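FOR IMMEDIATE RELEASE

August 29, 2024

Silladberg Robotics Club Will Teach a Robot to Clean Up, Having Exhausted Other Options

SILLADBERG — The Silladberg Robotics Club today announced the Drullum Project, a year-long student effort to teach a two-armed robot to tidy a room. The robot will make its first public appearance next March at the Portela Student Robotics Meet, where it will have six minutes to deal with a floor it has never seen before. The club's members have had considerably longer than that with their own floor, and the results have been mixed.

Drullum is the name of the robot. It was chosen by a vote, and the club stands by the vote.

Last year the club entered a machine that sorted colored blocks. It sorted them well for most of the season and then, at the meet, sorted one of them into a judge's coffee. The judges' written comments praised the team's calm and suggested a project "with more everyday use." The club met, looked at the state of its workroom, and found its subject without much debate.

The method is learning from demonstration, which means that students do the chores themselves with hand-held grippers while the grippers record how they moved. The recordings become training material for the robot. Parents who have spent years demonstrating the same chores to the same students, with no recording equipment and little uptake, are asked to be patient with the comparison.

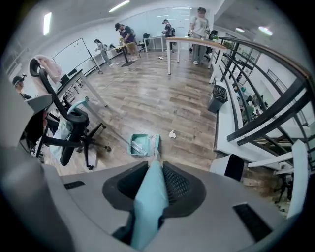 Sessions run in the club's upstairs room at the Poltell building, and each one is built around a short list of jobs set by the students. Early lists were ambitious and included folding a fitted sheet, a task since dropped for lack of any member who could demonstrate it. The current list sticks to picking up, sweeping and putting away. A session needs very little in the way of props: the teal mop bucket parked out on the open floor and a crumpled scrap of white paper beside it are a fair sample of the sort of thing Drullum will be expected to notice. Several students work at once at different tables, some of them with backpacks on, and the rule is that you announce yourself before walking through somebody else's demonstration. The rule was written after the third session. It is printed in large type.

The club has set itself a goal of 3907 recorded demonstrations before the meet. Members would like it known that this number came out of a careful planning spreadsheet, and that the spreadsheet contained an error, and that by the time the error was found the number was already on the T-shirt order. The goal stands.

Each recording is checked by a second student before it counts. Common reasons for rejection include dropping the object, picking up the wrong object, and stopping halfway to talk. A recording in which the student sighs is still accepted — the grippers do not record sound.
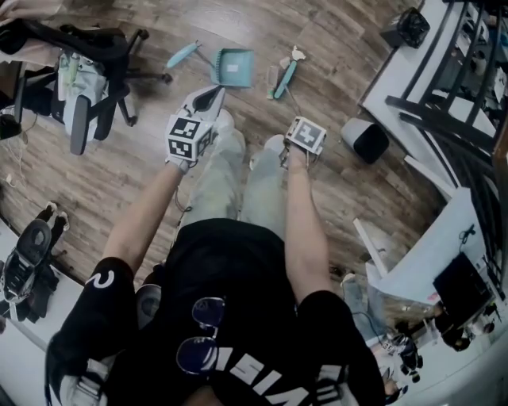
Good demonstrations are slow, and slow is harder than it sounds for people who are used to finishing a chore by getting it over with. New members start on the floor, where the reach is short and there isn't far for anything to fall. A typical floor set gives you a teal dustpan, a couple of matching brushes and a bit of crumpled paper, with a gripper in each hand and a patterned marker cube on top of each gripper. The cubes let the software work out where the hands are, so they have to stay in view, and this rules out most people's natural way of holding a brush. Members report that after a few weeks they sweep at home in the same careful manner. Their families report that it takes all evening.

The Portela meet scores the tidying event out of 100 points, with one bonus point for returning the cleaning tools to where they came from, for a possible 101. The club has chosen to concentrate on the bonus point. Coaches at two rival schools have described this strategy as unusual, and the club has decided to take it as a compliment.

Between now and March, students will also build Drullum's rolling base, write its safety stop, and settle the question of whether it should be allowed near the stairs. The current answer is no.

The club is open to high school students in Silladberg and nearby towns. No experience with robots is needed, and experience with brooms will be treated as an advantage. New members should bring closed-toe shoes, a snack and a parent's signature on the permission form. The form is available at the front desk of the Poltell building, in the tray marked "Forms," under the other things in the tray.

About the Silladberg Robotics Club

The Silladberg Robotics Club is a student-run after-school program that designs, builds and repairs robots, with repair taking up most of the calendar. The club competes each year at the Portela Student Robotics Meet and has twice received the award for best team notebook.

Media contact: Silladberg Robotics Club, Poltell building, upstairs. Reporters are welcome at sessions by arrangement and may be handed a gripper.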